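Tuesday, late

Home from Clarley at last, feet up, kettle on, and I want to get this down before it all turns to mush in my head. I went for the day to see the new mobile tower switched on at the showground, mostly to find out whether my phone would be any less hopeless than it was last winter, when I had to stand on the ute tray to send a text.

Veten put on a bus for anyone who wanted a look, and I must say it was a lovely drive, all the canola out and the windows down. I ran a speed test in the main street before we'd even parked (couldn't help myself) and got 4 megabits, the same sad number as always. Then we walked up past the grandstand, somebody in a hi-vis vest gave us the nod, and I tried again on the new network. It came back at 107! I did it a second time because I didn't believe it, and got 91, and I was still grinning like a fool. 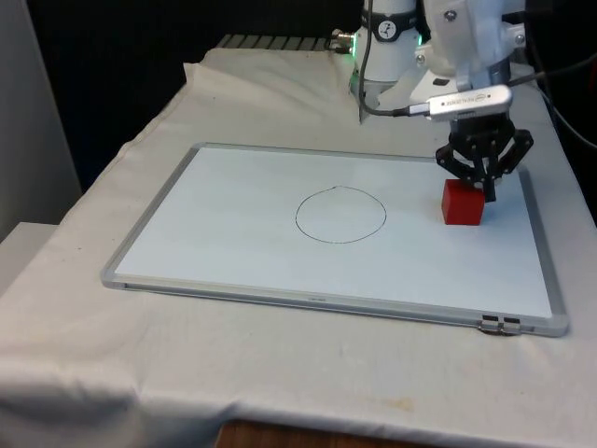
After that it was sandwiches and a fair bit of standing about, and I got talking to a couple who'd come over from Flallden, where they're still waiting on theirs. They run a bed and breakfast and have to drive guests' card payments down to the servo when the landline plays up, poor things. I told them I'd ring and say how it goes over the next few weeks – I've got their number on the back of my raffle ticket, and I must copy it out before it goes through the wash.

I do wonder how it'll hold up at show time, with everyone there at once filming the woodchop. The old tower gave up by morning tea every year. The Veten people seemed confident, but they would be, wouldn't they, on the day with the cake. I'd also like to know how long the batteries last in a blackout. I asked and was told 'several hours', and I'll be asking again.

My own battery was down to 2 per cent by the time the bus dropped us back, all those speed tests I suppose. Still, a cheerful sort of day. Must look up what the new plan costs, and bring the washing in first thing.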